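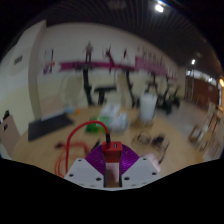 Bags and a cardboard box on the floor of the upstairs room at Bundgaard.

Bundgaard clears upstairs room ahead of January reopening

19/12/2018

The upstairs room at Bundgaard is being cleared this week so that it can open as a repair and lending room in the new year. Bags, boxes and a good many cables are being sorted before the decorators arrive.

The room has been used for storage since the Rikard reading group moved out. Members of the tenants' association voted in the autumn to take it back, and 60 households have since put their names down to use it.

Asger Vídalín, who is running the clear-out, said most of the work was deciding what to keep. Things are being put in bags on the wooden floor first, and anything small or electrical is taken to the round table to be looked at properly.

"People left things up here meaning to come back for them," he said. "We have written to everyone we could find. If it has a name on it, it will be kept until the end of January."

The floor itself is staying. An earlier plan to cover it with carpet was dropped after a quote of 742 euros, and the money will go on shelves and a lockable cupboard.

Leads and plugs have taken the longest to go through. Khoa Văn, a retired electrician who lives on the second floor, has offered to test each one before it goes on the lending shelf. Any lead with a cracked plug or a worn cord will go to the recycling point at Soltari.

Leads that pass will be coiled, tied and given a paper tag with their length. Residents will be able to borrow them for two weeks at a time, along with drills, a sewing machine and a carpet cleaner already promised by neighbours.

Red and black leads, a plug and a cup with a white lid were among the things on the round table.

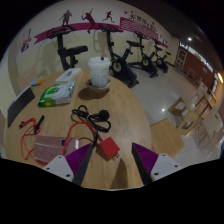 What happens next

Painting is due to start in the first week of January and should take four days. The stairs will stay open, but residents in flats next to the room have been asked to keep the landing clear.

Hafþór Stougaard, who chairs the association, said the budget stood at 433 euros once the paint had been paid for. A further 241 euros came in from the autumn jumble sale and will be spent on tools.

Anyone who thinks they may have something in the room can leave a note in the Bundgaard letterbox, giving a flat number and a short description of the item. Unclaimed goods in working order will be offered to the Jomen charity shop.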